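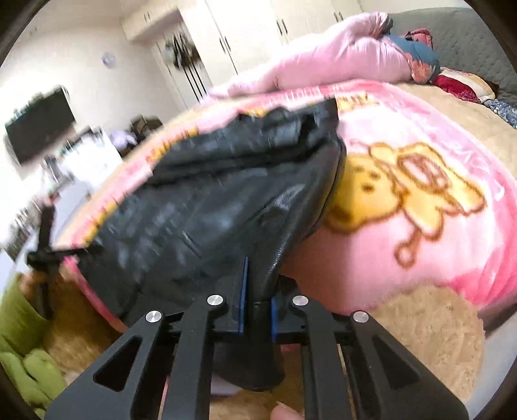
Reading time: 2 minutes
Print | E-mail

6.3 Recording garment examples with the Etix hand tool

Use this procedure to gather folding and lifting examples for the Stavgate learning system. Each set requires 16 recordings of the same garment.

1. Spread the garment on the bed. A patterned blanket may remain underneath.
2. Start the recording and wait for the steady tone.
3. Bring the open jaws to the fabric and close them on a single gathered fold.
4. Hold the grip for six seconds before moving the garment.
5. Complete the task, open the jaws and stop the recording.
6. Enter the garment type and colour in the Fisuma log.

Note: Dark or shiny garments are recorded in the same way as other items. Enter "leather-like" if the material is not known.

CAUTION: Keep fingertips clear of the linkage while the jaws are closing.

Recordings in which the fabric slips are to be kept and labelled "slip". Do not delete them from the tool. For storage limits, see section 6.5.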